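Filed under: Days Out, Open Doors

28 October 2022

We drove 40 miles to Mudov for the open day at the Villa workshops, and I'm so glad we did! The coffee was free, the Stusto people let us wander as long as we liked, and I spent ages admiring the woodgrain on the boards (I do love a pale wood). My favorite stop was the work table, a mug and papers and odds and ends, just like mine at home.
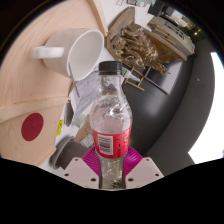

We left by 4, tired and happy, and the next one is in April.

We use cookies to improve your visit. Accept | Settings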